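Cords, strips and the things we plug into them

Last updated: 2018-02-16

The February swap table at the Bedon building brought in more power strips than anything else. People had been holding on to them in closets and under beds, most of them in a knot with three other cords, and a good share came with no idea attached as to where they had been bought or how long ago. We kept the ones that looked sound and sent the rest to the electronics drop-off on Duan Street. This item covers what we learned from sorting them, how to put a strip and its cord away so it can be used again, and what will be on the table in April.

First, the sorting. A strip went into the reject box if the housing was cracked, if the plug had a bent or blackened prong, if the cord was nicked anywhere along its length, or if an outlet had gone slack and would not hold a plug. Brown marks around a slot were enough on their own. So was a cord that had been repaired with tape. Several people asked whether a taped cord could be kept for a lamp or a clock radio. We said no and put it in the box.

A few strips had no printing left on the back. The label is where the maximum load is given, and a strip without one is hard to pass on to a stranger. Those went to the drop-off too, even though some looked clean. If you are bringing a strip in April, please turn it over and check that the label can still be read. A soft dry cloth will usually take the dust off. Do not use cleaner on it, and do not wipe it while it is plugged in.

Second, the question of what a strip is for. Phone chargers, a desk lamp, a computer and its screen are all fine. Heaters, irons, toasters and hair dryers should go straight into the wall. A hair dryer on its high setting draws a lot of current for something so small, and in the older units on the Zundness side of the building the bathroom outlet is the only one we would use for it. The hallway circuits on that side are shared with the bedrooms. If the lights dip when you turn on the dryer, switch it off and let the office know which outlet you were using.

Strips should also not be plugged into other strips. The walk-through in the fall found this in a number of units, usually behind a TV or a desk where the one wall outlet is in the wrong place. A strip with a longer cord solves the problem in most cases. The swap table often has one, and there is no charge.

Third, storage. Most of the damage we saw was at the ends of the cord, where it enters the strip or the plug. That comes from winding the cord hard around the body of the strip and tucking the end under. The bend gets sharper each time it is put away. The same goes for hair dryers, and more so, as the cord gets pulled at an angle every morning and then wrapped around the handle while it is still warm.

What we ask people to do is simple. Unplug everything and let the dryer cool. Lay the cord out on a table or a clean floor and let the twists come out of it. Start at the strip, leave a few inches slack, and make open loops the width of your hand. The cord will show you which way it wants to turn - go with it. When you get to the plug, close the loops with a strip of hook-and-loop tape or a twist tie, loosely. Rubber bands dry out and stick, and we spent part of the afternoon picking bits of them off.

Put each coil in its own bag or on its own hook. A shoebox works if there is only one or two in it. A paper tag with the length and the room it belongs in saves opening every bag later. For the storage room we use the clear Flimuna bins on the second shelf, strips on the left and extension cords on the right. Small appliances go on the shelf below with their own cords and do not get mixed in with the others.

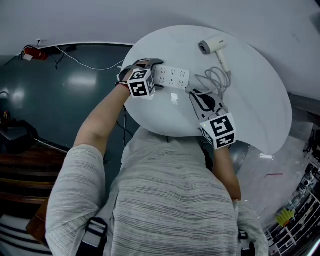

Reading time: 5 minutes

A bundle of loops like the one on the white table is fine for a few minutes while you work. It is when the bundle goes into a drawer with a hair dryer on top of it that the trouble starts. Move the dryer to one side, find the plug, and coil from the strip as described. Handle the strip by its body, and leave the cord alone where it comes out of the end.

One more thing on hair dryers. Before one goes back on a shelf or onto the swap table, look at the intake grille, wherever it is on your model. Lint builds up there and makes the motor run hot. With the dryer unplugged and cool, brush the grille with an old toothbrush and pick out what is left with tweezers. Check the nozzle as well. Dryers with a missing nozzle are still welcome, but a dryer with a scorched smell is not, and we will turn it away at the door.

Now for April. The swap table will be set up in the ground floor room again, and the doors open at 2. We have 30 spaces for small appliances, first come first served, with a limit of two per household. Strips and cords do not count toward the limit. Please bring cords coiled and tied. Last time 151 items came through and untangling took up time that should have gone to checking them.

Also wanted for April:

Paper tags with string
Hook-and-loop tape, any color
Shoeboxes with lids
A second folding table, to borrow for the afternoon

We do not need any more adapters for phones, and we have no room for TVs or microwaves. Batteries should be taken out of anything that has them and brought in a separate bag.

Anything left at the end goes to the drop-off on Duan Street the next morning. If you want an item back in case it does not find a home, put your unit number on the tag and collect it before 8 that evening. The sign-up sheet for a space on the table is on the board by the mailboxes.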